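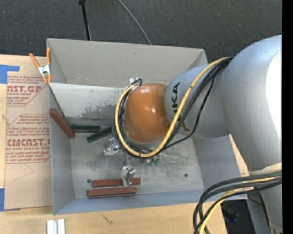 Episodes recorded on cell 2 are being rejected by the ingest check at a much higher rate than on cell 1, with the same task file and the same recorder build. The reject reason is almost always SYNC_GAP, meaning the joint stream and the image stream disagree by more than the allowed window. Task is single-block pick from the gray bin, two block colors (reddish-brown and dark green). The arm is the KUKA with the yellow cable looped under the wrist, and the loop was the first thing we suspected, given how close it runs to the gripper fingers when the arm is down in the bin.

Component: recorder / ingest
Site: Gruber lab, cell 2
Reported by: Beat Gasser
Severity: medium (collection continues, yield is poor)
Software: Trokex recorder, Graminora ingest

Expected: fewer than 5 rejects in a batch of 200 episodes.
Observed: 53 rejects in the last batch of 200. Cell 1 had 2 in the same period.

Log excerpt from a rejected episode:

ingest: open episode 17
ingest: joint stream ok
ingest: image stream ok
ingest: align FAIL max_gap=212ms limit=50ms
ingest: reason SYNC_GAP, episode moved to quarantine

Steps taken

1. Restarted the recorder and the camera driver. Ran 22 episodes. 6 rejected. No change.

2. Checked the wrist cabling. Reseated the connector at the bracket, checked the tie on the yellow cable, jogged the wrist through its range by hand with the recorder running. No dropped packets on the joint stream. Cable excluded for now.

3. Swapped the network switch port for the camera. No change.

4. Plotted max_gap against time within the episode. The gap is not spread out. In all 53 rejects it falls inside one second of the gripper close command. Plot is in the ticket folder as gap_vs_time.

5. Compared recorder configs between cells. Cell 2 has write_depth_on_grasp set to true. Cell 1 has it false. No note in the change history about who set it.

Comment, Beat Gasser, 10:40

Item 5 looks like the cause. With the flag on, the recorder writes a full depth frame synchronously when the close command goes out, and the image thread waits on the disk. Cell 2 still has the old disk. I would like to know if anyone downstream is using those depth frames before I turn it off.

Comment, Ellis team, 11:15

We asked for depth at grasp in February for the pose labeling test. The test is finished. Nothing in the current training set reads those frames. OK to disable.

Comment, Beat Gasser, 13:05

Set write_depth_on_grasp to false, restarted the recorder, ran 22 episodes with the same start poses as in step 1. 0 rejected. Highest max_gap was 17 ms.

Two things to settle before this is closed:

a) The quarantined episodes. The joint data is complete and the images are complete, only the timestamps around the grasp are off. I do not want them realigned by interpolation. The close event is the part of the trajectory the policy has the most trouble with, and shifted labels there are worse than missing ones. Proposal is to drop all 53 and record replacements.

b) Reject bias. Failed grasps did not trigger the gap as often, as the operator usually aborts before the close command. This means the accepted part of the batch contains more aborted attempts than it should. Whoever balances the set needs to filter on the outcome field and not rely on batch proportions.

Comment, Ellis team, 13:30

Agree on (a), drop them. For (b) we will resample by outcome. Please also vary the start layout in the replacements. Too many of the existing episodes begin with blocks flat on the bin floor. We need more with a block leaning on a side wall, and more with the green ones up against the pale panel at the back, where the segmentation mask tends to bleed.

Comment, Beat Gasser, 16:20

Replacements in progress, layouts varied as requested. Leaning blocks need a steeper approach, so I lowered the speed limit for the descent in the task file and bumped its version. Do not mix the two versions in one batch without the version field.

The config check at recorder startup should print a warning if any synchronous write is enabled. Opened as a separate request against Trokex.

Status: fix applied, waiting for replacement batch
Next action: run ingest on replacements, attach reject count, close if under 5 per 200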